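Ticket: Trap alert gateway drops offline overnight, Vorkomley island rat monitoring
Opened: 02/09/2026
Queue: Field telemetry, Prundstead
Status: Resolved, left open for monitoring
Priority: High (biosecurity)

Reported problem

The gateway on the north ridge of Vorkomley stops forwarding messages during the night and starts again after sunrise. Trap nodes on the seaward side show as silent on the dashboard for the whole gap. A silent node is treated as a possible catch under the biosecurity plan, so the island team has been walking the cliff line each morning to check traps that had not been triggered.

Equipment

Gateway: Madov field gateway, solar panel, sealed lead-acid battery, whip antenna on the old lookout post.
Nodes: 40 trap nodes in total, 12 of them reached only through the north ridge gateway. The rest report through the landing hut.
Backhaul: directional link to the mainland mast, then to the Prundstead server.
Last site visit before fault: May, routine bait and battery round.

Log

Entry 1. Pulled the gateway status messages from the server. Battery voltage falls steadily after dusk and the unit shuts down at its low-voltage limit. No error codes before shutdown. Landing hut gateway unaffected over the same period.

Entry 2. First suspicion was the backhaul. Ruled out: the link radio has its own supply and answered pings throughout the gap. The gateway itself was the only device not answering.

Entry 3. Asked the island team to check the panel. Reply: heavy gull fouling on the lower half, glass otherwise sound, bracket tight. Panel cleaned with fresh water and a soft brush. Charge current improved during the day but the unit still dropped out before dawn.

Entry 4. Compared current draw with the landing hut unit. North ridge was drawing far more at night than in daylight, which is the wrong way round for this configuration. Nodes should send one heartbeat every 2 hours and otherwise transmit only on a trigger.

Entry 5. Message count for the north ridge was over 1,000 in a single night. Nearly all were repeats of the same heartbeats. The nodes were not receiving an acknowledgement and were resending until the retry limit, then starting again. The gateway was kept awake by the traffic.

Entry 6. Checked whether the spare gateway at Prundstead showed the same fault. It was set up on the bench with two spare nodes and left overnight. Acknowledgements normal with the firmware as shipped. After loading the settings file used on the north ridge, acknowledgements stopped within the first heartbeat cycle.

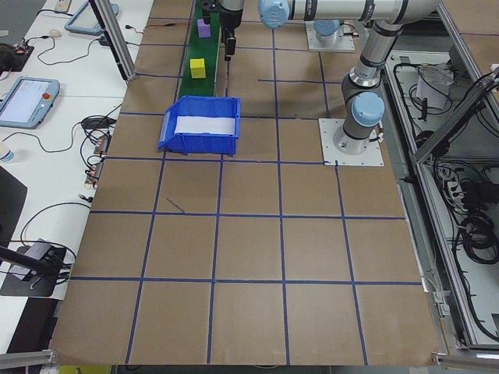

Robot arms by the taped cardboard grid, with foam cubes on the green conveyor.

Entry 7. Compared the two settings files line by line. The north ridge file has the receive window opening later than the nodes expect. The change was made when the Cortés petrel burrow loggers were added to the same channel plan. The loggers need the later window; the trap nodes do not support it. The landing hut file was never updated, so its nodes carried on as before.

Entry 8. Corrected file prepared with the loggers moved to a separate profile. Tested on the bench against both node types. Acknowledgements received from both – no repeats over a full night.

Entry 9. Remote update attempted at midday with the battery at its highest. First attempt timed out during transfer. Second attempt completed and the gateway restarted on the new file. Heartbeats resumed from all seaward nodes.

Entry 10. Gateway stayed up through the following night. Battery voltage at dawn was well above the limit. Night message count back in line with the landing hut.

Cause

Wrong receive window in the north ridge settings file, leading to repeated transmissions and a flat battery. Panel fouling made it worse but would not have caused the dropout alone.

Actions

1. Keep one settings file per device type. Do not add loggers to the trap profile.
2. Dashboard to raise a warning when a gateway's message count is out of line with its number of nodes.
3. Panel cleaning added to the bait round checklist.
4. Node batteries on the seaward side to be measured at the next landing. They have been sending far more than planned and the estimated service life no longer holds.
5. Island team may stop the extra morning walks. Any node silent for two heartbeats in a row is still to be checked on foot, as before.

Outstanding

One node at the foot of the gully reports with weak signal. It did so before this fault and is covered by a separate ticket. This ticket will be closed once the node battery readings are in.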